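Taking kids to a robot lab open day - worth the drive, and what should we see?

Posted in: Days Out & Local Events
Views: 3,964
Tags: open day, robots, kids, Dollthorpe

Asked by mapleandmud

Hi all, hoping somebody here has been to one of these. The Clidura workshop over in Dollthorpe is doing another open day in July, and my two (ages 7 and 11) have been begging since a flyer came home from school. It's a little over an hour each way for us and I don't want to get there and find out it's a bunch of posters and a guy with a slideshow.

What I'm trying to find out:

Do the robots really run while you're there, or are they parked behind a rope? My older one will put up with a talk. The younger one will not. He needs something moving or he's under a chair in four minutes.

Also, is it the kind of place where you can just wander, or do you get herded around in a group? And is there food? The flyer says "refreshments" and I've been burned by that word before (a bowl of mints, one time).

Last thing - parking. The map on the flyer shows the lot on Fahmy Road but my sister-in-law swears that one's permit only now. We'd be coming with a stroller for the baby, so I'd like to not be walking half a mile along a road with no sidewalk.

Oh, and has anyone gone to the Gidano one instead? It's closer for us but I can't find a single thing about it online.

Thanks in advance!

tinroof_tess

We went last summer, and I was one of the grumpy ones who got dragged along, so take this as coming from somebody who was fully prepared to sit in the car with a book.

Short version: yes, go. Get there early.

Longer version. You check in at a folding table by the big roll-up door and they give you a sticker with a time on it for the demo room. That's the only part that's herded. The rest of it you can wander, and we did, mostly in circles, my daughter having decided that the vending machine was an exhibit. The stickers are the thing to plan around. We rolled in at 11:30 in the morning and got a slot for 2 in the afternoon, and that was a long wait with a hungry nine-year-old. The family right behind us was told the rest of the day was full. If you can be in line by the time the door goes up, you'll be in the first or second group and home for a late lunch.

Yes, the robots run. There's a talk first in the demo room but it's short, and the woman giving it was good with kids. She asked them to pick up a pencil with their eyes shut and then with mittens on, which had everybody giggling, and then she said okay, now imagine you have to tell somebody else's hands how to do that over the phone. My daughter still brings it up. After that it's all watching.

And here's my one warning for your 7-year-old: the arms are slow. I was picturing car factory stuff with sparks. These are smaller and they work on ordinary household things, and they take their time. One of them went for a little cup, stopped, backed off, came in again from the side, and missed. The whole room groaned. Then it got it on the third go and people clapped like it was a ball game! So it does move, but it's more like watching somebody thread a needle. Some of the little ones loved that and some were done in five minutes. There's a side door and no one minds if you slip out.

Food: there was a hot dog cart outside, cash only, and inside there was lemonade and those pink wafer cookies. No mints. I'd bring sandwiches.

Stroller is fine in the main hall. In the demo room they asked people to leave them along the back wall, so if the baby's asleep one of you may want to hang back.

Couldn't tell you about Gidano, sorry.

orchardlane_78

Fahmy Road is permit only, your sister-in-law is right. Use the church lot. Sidewalk the whole way.

borrowed_ladder

Adding to what tess said, with the caveat that I'm the person in my house who WANTED to go, so I'm biased. I've been to the Dollthorpe one twice and the Gidano one once.

Get Gidano out of the way first. It's a nice afternoon but it's nearly all talk. They had one arm out on a table and it was switched off the whole time I was there, waiting on a part. The people were lovely and I learned a lot about grant money. For a 7-year-old I'd say no. For your 11-year-old, maybe in a couple of years.

Dollthorpe is the one with things going on. The first year I went it was one room and I figure around 78 people total. Last time the sign by the exit said 2,009 visitors for the weekend, so you can guess what the line was like by lunch. Tess is right, go early. I'd go so far as to say skip breakfast at home and eat it in the car.

What I'd add is, don't stop at the demo room. Past it there's a hallway with work areas on both sides, and you can go right up to the low barrier and watch. Most people turned around before they got that far, and it was my favorite part of the day. Nobody's performing back there. They're working on whatever they're working on, and if you stand still long enough somebody will come over and talk to you. I took one picture that came out okay, the rest are the back of a tall man's head.

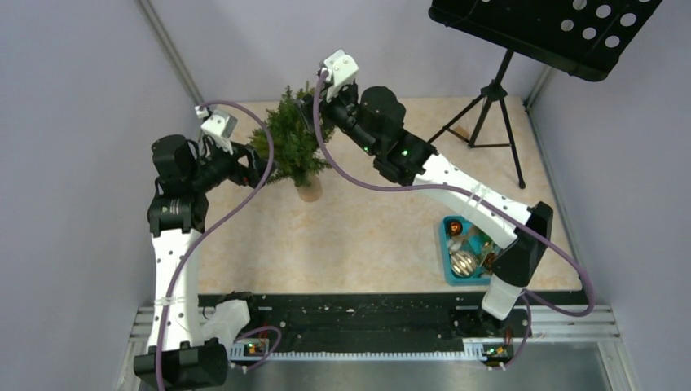
Two arms, one very small tree. From the hallway part, Dollthorpe.

I spent way too long at that one. A boy next to me asked if they were going to decorate it, and the young man at the keyboard laughed and said that was the general idea, and then he talked us through what makes it hard. A tree like that has no flat sides. Whatever you grab, a branch gives a little, and then the pot wants to scoot, so one arm might have to steady things while the other does the fussy bit. He said a mug is easy to practice with and a plant will embarrass you. I do the tree at our house every year and I have never once thought about how many tiny corrections go into hanging one ornament on a springy branch - I just poke at it and swear.

I also asked him about the rows of holes in the long white pieces, thinking it was for looks. His answer was that you can bolt or tie things on wherever you need to and move them the next day. Looking at the picture again at home I could see the cable ties on one of them, same kind I've got in my garage. That cheered me up. I'd been assuming everything in there cost more than my truck.

For your older kid, here are the ones I'd have them ask, since the staff seemed to light up at them:

How does it know where the tree is?
What's the dumbest thing it's ever done?
What happens if you move the thing while it's reaching?

The second one got us a ten-minute story about a roll of paper towels. I won't spoil it in case you get the same guy.

For your younger one, I'd do it backward. Hallway first, while the demo room is filling up, then the demo. In the hallway he can walk off whenever he's bored and come back, and there are enough stations that something is usually moving at one of them. In the demo room he's stuck in a row. There was also a table with a pair of grabber tongs and a bucket of blocks where the kids could race each other, and I saw the same three children there when I came in and when I left.

Couple of practical bits. It's loud in the main hall (concrete floor, everybody talking) and pretty quiet in the hallway, so if the baby needs a break, that's your spot. Restrooms are by the check-in and there's one changing table, in the family one. No flash, they've got signs up. And it's cold in there even in July, my wife ended up wearing my sweatshirt.

I'll disagree with tess on one thing. The wafer cookies are not good.

mapleandmud

Oh this is so helpful, thank you! Church lot, early, sandwiches, sweatshirts, hallway first. I read the paper towel part out loud and now my daughter has a notebook going with "dumbest thing" at the top, underlined.

Is the church lot the brick church or the one with the blue doors? There are two on the map.

orchardlane_78

Blue doors.

tinroof_tess

I can't believe there was a hallway. We turned around at the vending machine. Guess I'm going again in July, and I'll be the one in line with the folding chair. And the cookies are fine.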